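La cocina de la segunda planta, en orden

En junio terminamos de ordenar la cocina compartida de Birnstead. La encimera queda para preparar comida y los aperitivos van en la caja de madera - quien abra una bolsa, que la cierre antes de devolverla.

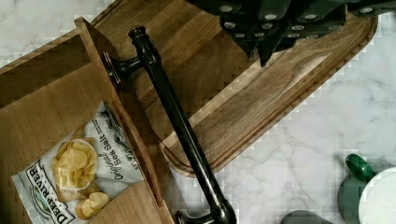

La caja de los aperitivos, con una bolsa de patatas Deep River, junto a la tabla de cortar.

El horno tostador y la tostadora se quedan a la izquierda. Tazas y botes, al fondo, contra el panel gris. Lorraine Treloar pide que los paños se laven cada 15 días y que las bandejas se guarden secas. El gasto del mes en Rarkcombe fue de 48 libras.

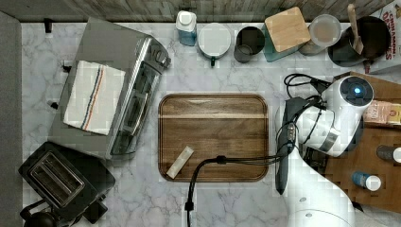
La encimera, con los botes alineados al fondo y el paño de rayas sobre el horno tostador.

Las sugerencias, a Lorraine, despacho 27.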